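The Night Ferry to Ravn

The ferry to Ravn left Kovby at 5 in the evening and took all night. My mother packed for it as if it took a week. She put in boiled eggs, rye bread, a jar of pickles and a cold chicken, and then she stood in the hall with her coat on and asked me if it was enough.

I was 17 that year. I said it was enough.

We were going to see my aunt's house, which had been empty since March. A man in Ravn wanted to buy it. He had written to my mother twice, and the second time he had gone up in price. She kept both letters in her purse and didn't talk about them.

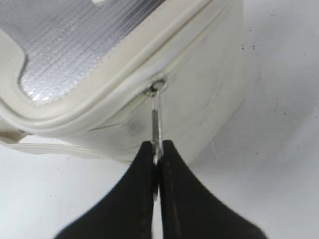
On the boat we found two seats near the stairs. The heating was on too high. There were 195 steps from the lower deck to the harbor road at Ravn, my mother told me, counting the ones on the boat. She and my aunt had counted them every summer. I asked why she had stopped going. She said the summers got short.

She ate an egg and gave me the pickles. Then she folded her coat under her head and slept, or kept her eyes closed.
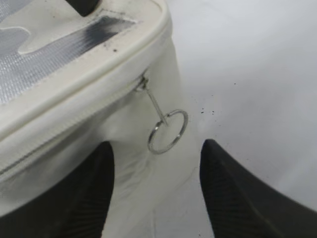
The bag, silver on the inside.

We came in before it was light. I counted the steps on the way up and got a different number, but I didn't tell her. The house was at the far end of the road, past the Fleler bakery, and it smelled shut up. My mother opened every window. She went from room to room and touched things: the stove, the back of a chair, the clock that had quit.

The man came at nine. He was younger than I had expected and he wiped his shoes for a long time. He said he would keep the stove. He said he would take down the wall between the kitchen and the small room. My mother asked him which wall, though there was only the one. 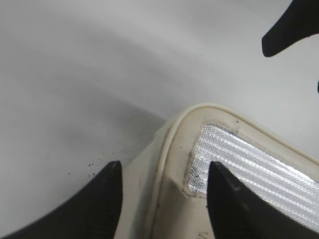 A rounded corner, cream on pale gray.

He offered 300 more than he had in the letter. She told him she would write to him from home. When he had gone she sat down in the kitchen and said that she and my aunt had slept in the small room, with their heads against that wall, and that you could hear the grown-ups talking through it.

"What did they say?" I asked.

"They talked about the price of fish."

We ate the rest of the chicken standing up. She wrapped the bones in newspaper and swept the floor, and then she swept it again.

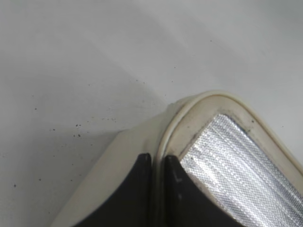 The boat back was called the Givedus and it was half empty. My mother took the window seat. Somewhere past the lighthouse she got out the two letters and read them through, the first one and then the second, and asked me if I had a pen.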